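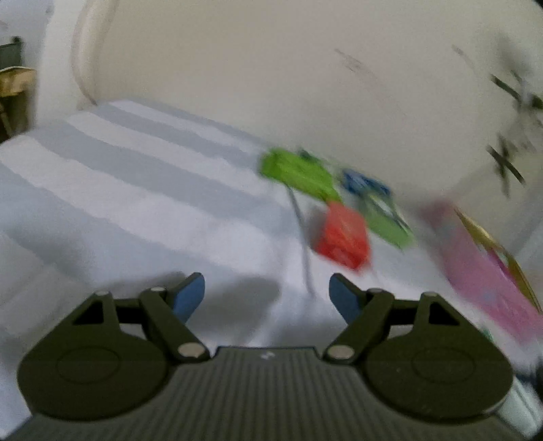 Fig. 12: Striped sheet on, bits still to clear.

Making up the Sollico bed, part two

3. Smooth the sheet out from the wall side first. I always get a few wrinkles (the stripes show up every one!) and a flat hand sorts most of them.

4. Now shift whatever's landed on top, one thing at a time. I keep a box by the bed for it.

Caution: don't drag things across, you'll pull the sheet crooked.

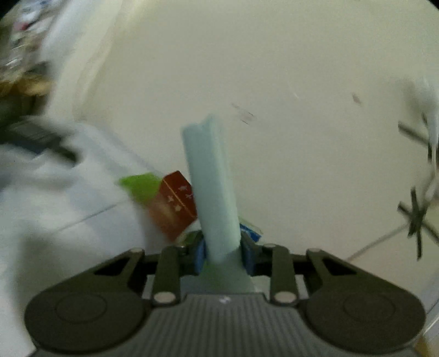
Lai wrote in to ask whether the sheet can stay on while you clear up. Yes, mine always does, just tuck the corners again after.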